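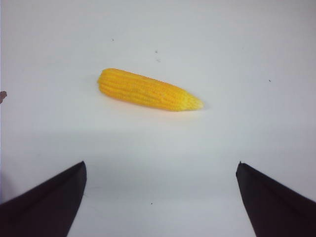
1/ Okay, corn thread. I've been going to the Skendholm sweet corn weekend every September since I moved out here and I have opinions now, so buckle up

2/ First, where it is. Skendholm is the tiny place past Kuvidstead on the river road. Population sign says 2,459. On corn weekend you'd think it was ten times that, and all of them are trying to park on the same street

3/ Do not park on that street. Park at the old Thiele feed store lot and walk over the bridge. It's maybe ten minutes and you come in on the side with the shorter line

4/ The line!! There are two and they don't tell you which is which. One is for roasted, one is for boiled. I stood in the boiled line my first year for close to an hour and ate boiled corn and was fine about it but also I was not fine about it

5/ Roasted, always. They do it in the husk over these long pits, then peel it back and dunk the whole thing in a coffee can of melted butter. You hold it by the husk. It runs down your arm to the elbow. Wear short sleeves

6/ Tickets are 4 bucks an ear now, which people in the Kuvidstead group have been complaining about since July. It's a fundraiser for the pool, guys. The pool needs a new liner. Eat the corn

7/ Variety talk. Most of what they serve is bicolor and it's good, very sweet, kind of one note. If you get there before 11 in the morning there's a yellow one called Bumeo that a farm up the hill grows, and it tastes like the corn I remember from being a kid. Chewier. More corn flavor, less candy

8/ They told me they only pick 700 ears of it for the whole weekend and they were sold out both times I came after lunch. So, before 11

9/ Toppings table: salt, chili powder, lime, that green shaker cheese, and a mystery jar that I think is dill and garlic salt. Mystery jar on the roasted Bumeo is the best thing I ate all last year and I went to two weddings

10/ Skip the corn ice cream. I know. I wanted it to be good too

11/ The shucking contest is at 2 and it gets weirdly intense. Grown adults with taped fingers. There's a kids' round before it with smaller piles and that one is pure chaos, silk everywhere, somebody always cries and somebody always wins a giant zucchini

12/ If you're taking some home, get it at the farm truck by the church instead of the main tent. Same price, picked that morning. Keep it in the husk, put it in the fridge as soon as you get in, and eat it that night or the next day

13/ Freezing it, for the people who asked last year: boil 4 minutes, ice bath, dry it off, cut the kernels off, freeze flat on a sheet pan and then bag it. Save the cobs for stock! Corn chowder in January off those cobs — I could write a whole other thread

14/ Someone at the info booth said they go through more than 1,000 ears before noon on the first day. I believe it. I personally was responsible for five

15/ Bring cash, bring floss, bring a wet washcloth in a ziplock. The porta potties by the ball field are way better than the ones by the stage

16/ Oh and dogs are allowed on the lawn but not in the tent, they changed that this year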